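6.4 Recovering from a missed release at the tray

Applies to: Stosto cell controller with Harkura arm, simulated and physical cells. Read section 6.1 (Stopping the cell) before you start.

A missed release is logged as fault 676. The controller raises it when the gripper has been told to open over the tray and the finger position has not changed by the end of the release window. The arm holds its last position and the task timer stops. The gripper stays powered.

Most of the 676 faults reported to us come from one of three causes: the tray pose in the scene file does not match the tray on the table, the approach height is set too low, or the finger limits were overwritten during an update. The steps below check them in that order.

CAUTION: Do not press Resume to clear fault 676. Resume repeats the last motion command from the current position. If the fingers are wedged against the tray, the arm will push down on it at full task speed.

CAUTION: On a physical cell, a part may drop when the gripper loses power. Keep hands out of the area under the wrist until step 3 is complete.

Before you begin

Save the fault log. The controller keeps only the latest 360 seconds of joint data, and the buffer starts filling again as soon as the fault is cleared. Go to Logs > Export and choose Full. The export takes a minute or two.

To reproduce the fault, load the same cell in the Jaramillo simulator and replay the exported log. We recommend doing this first if the arm has stopped more than once on the same job.

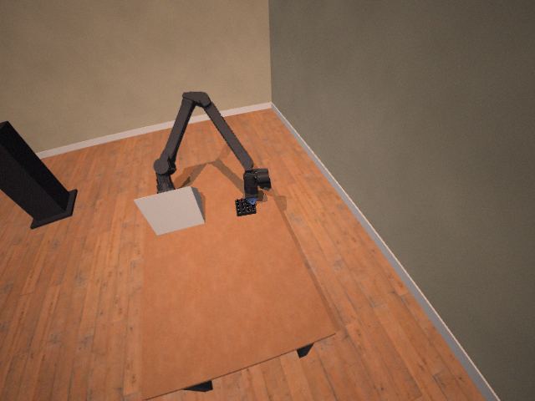 Replay stops at the same time stamp as the fault. If the simulated arm completes the release and the real one does not, the scene file and the real cell disagree. Go to step 4 and measure the tray.

Procedure

1. Set the mode switch to Manual. The status bar changes from Fault to Fault (Manual).

2. Set the jog speed to 5 percent or lower.

3. Jog the wrist straight up in the tool frame until the fingers are clear of the tray. Do not jog in joint mode. Joint mode swings the wrist sideways and can drag the tray with it. On a physical cell, remove any part left in the fingers now.

4. Open Scene > Objects > Tray and compare the stored pose with the measured one. Correct any difference greater than 1 mm and save.

5. Open Task > Release and check Approach height. The default is 40 mm. Values under 25 mm are accepted by the editor but are not supported with compartment trays.

6. Open Gripper > Limits. The open limit must read 3965 and the closed limit must read 2895. If either value is different, select Restore limits and restart the controller.

7. Select Clear fault. The arm should not move. If it does, press the emergency stop and contact support.

8. Run the release once in Manual with no part in the gripper. Watch the fingers, not the screen.

9. Return the mode switch to Auto.

Note: After an update from version 4.1, the limits are replaced with those of the older Hetomley gripper. The range is shorter, so the fingers can grip a part but cannot open far enough to let it go. This was found by Wakana Mizuno in October and is corrected in 4.3. Sites that stay on 4.1 or 4.2 should check step 6 after every update.

Note: A tray moved in the simulator stays moved when the scene is saved. Use Save as if you are only testing positions.

If the fault returns

If fault 676 comes back within ten cycles, leave the cell in Manual and send us both exports, the one taken before clearing and a new one. Include the scene file and the controller version. Do not lengthen the release window to make the fault go away. A longer window only delays the stop, and the arm may begin its retreat with the part still held.

For fault 677 (release confirmed, part still detected), see section 6.5.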